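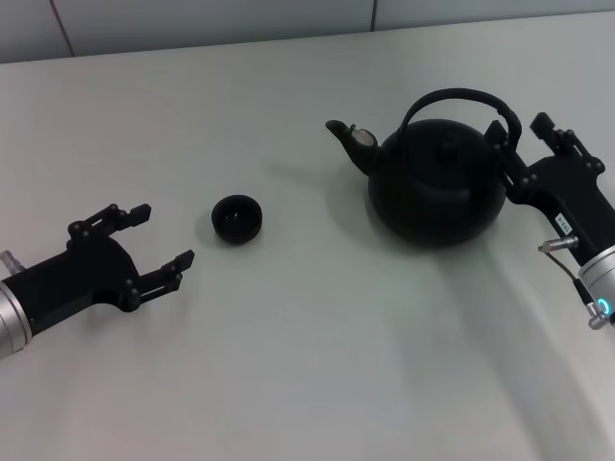
Rohani wants it on record that a kettle with no tea in it is still a better colleague than the old urn, and that she will defend this view at any hour. Fine. Recorded.

Friday, morning, tea bench.

Purpose of the day: settle the pour. We have been arguing since April about how full the small black cup should be, and the argument has now outlasted two mops. The Daltville people say fill to a finger below the rim. The Riihimäki people say half, and then go on for a while about saunas. I say whatever doesn't end up in my sleeve.

Setup: black kettle, one black cup with no handle, white table. Everything else went on the shelf, including the Memness coasters, which slide, and the sugar, which attracts Harier's entire sales team.

Pour 1. Cold water, kettle half full. Clean start, ugly finish. The last of it ran back under the spout and dripped on the table. On a white top a drip of water is invisible until you put your notebook in it. See wrinkled page opposite.

Pour 2. Same again, slower. Worse. Slow is what everyone recommends and it is how you get a dribble. The stream wants a bit of commitment.

Pour 3. Quicker tip, quicker return. Good. Dry table, cup two thirds full, morale briefly high.

Pour 4. Overconfident. Not discussing pour 4.

Pour 5. Kettle nearly empty, so it has to go over a lot further, and the lid starts to have ideas. Held it with a thumb. Must find out whether the lid is meant to lock or just meant to look as if it does.

Notes to self:
- Weigh the cup before AND after. I wrote down 56 g for pour 3 and have no idea which of the two that was.
- Black cup, black inside: you can't judge the water level from a normal standing height. Plain water just vanishes in there. Tried a strip of white tape down the inside wall and it came off in pour 2. Next time actual tea with milk, on scientific grounds.
- Cup with no handle plus hot water equals fingers. Hot pours wait until we have the cork sleeve.
- Put the cup down first, then bring the kettle to it. I keep doing it the other way round and then have no hand left.

Afternoon. Repeated pour 3 for 20 tries, kettle topped up to the same line each time. The drip came back whenever I dithered on the return. Wiped the spout between tries from the ninth on, should have done it from the first, so the early ones are only good for wallpaper.

Fill level still not settled. Have written "two thirds" on the whiteboard in the permanent marker.

Comments

Rohani Jugah: The lid locks. Quarter turn to the left. It has always locked.

tapewormhole: What was pour 4

bench_two: I was there for pour 4. My shoes were also there.

Rohani Jugah: Also that marker was mine.

Recent entries
Coasters: a grievance
Descaling, with and without gloves
The urn, final days
Which cloth is the table cloth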